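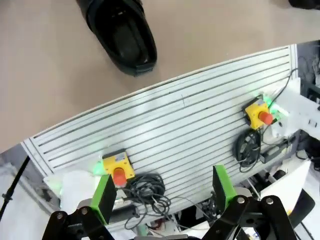

Two stop boxes with red buttons on a slotted aluminum panel.

Prerstead Fog Machine Review: Two Halloweens In

I bought the Prerstead in November, the week after Halloween, when the party shop in Istcombe was clearing out its seasonal shelf. It has now done one New Year's party, one full Halloween night on our front porch and a lot of testing in the garage. My sister-in-law Hortensia Chambi has the Ukton, so I have been able to run them side by side.

What you get

The box holds the fogger, a wired remote, a hanging bracket with two knobs and a folded instruction sheet. There is no fluid included, so pick some up on the same trip. The tank is filled from the top through a cap that is a bit small. I use a kitchen funnel. Without one you will get fluid on the casing, and it leaves a sticky film that collects leaves and dog hair.

Warm-up and output

It takes 5 minutes to heat from cold. The light on the remote comes on when it is ready and goes off again after each long burst while it reheats. If you hold the button until it quits, expect to wait before you can go again. Short bursts work better for trick-or-treaters anyway. I give it a quick press when I see kids turn in at the driveway, and by the time they reach the steps there is a decent layer over the pumpkins.

Wind is the main problem with any fogger outdoors and this one is no different. On a still night the fog stayed between the hedge and the porch. At New Year's it was gusty and we may as well not have bothered. If your yard is open on the street side, put the machine behind something solid. Ours sits behind a row of foam gravestones.

The fog rises. If you want it to crawl along the ground you need to run it through a chiller. I made one from an old cooler, some dryer hose and two bags of ice, and it did the job for most of the evening. The Ukton has a chiller tray built in, and Hortensia's graveyard looked better than mine for the first hour. After that her ice was gone and they were even.

Remote

The cord is too short. It gets from the gravestones to the porch chair and no farther. There is no timer setting, so someone has to stay with it all night. I didn't mind, but if you are also handing out candy and minding a toddler in a lobster costume, it gets to be a lot. The button itself has a good click and is easy to find with gloves on.

Noise and smell

The pump buzzes when it fires. Outdoors with a spooky soundtrack playing you won't notice. In the living room you will. The smell is slightly sweet and was gone by morning. It did set off the smoke alarm in the hall during the indoor test, so keep the doors shut and don't aim it at the stairs.

Fluid

I tried the house brand and the Escobar fluid. The Escobar is thicker and hangs around longer, and it costs more. For a porch the cheaper one is fine. A full tank lasted our whole trick-or-treat window with a little left over. Empty the tank before you store it. Lucía Moya from down the street left hers full over the summer and the pump had seized by October.

Would I buy it again

At the clearance price, yes. At full price I would look hard at the Ukton for the chiller tray and the timer. The Prerstead heats faster and feels sturdier, and the bracket is metal on mine where hers is plastic.

Rating: 4 out of 5

Update: the cap has started to weep a bit when the machine is tilted. Still works. I keep it level now and put a rag under it.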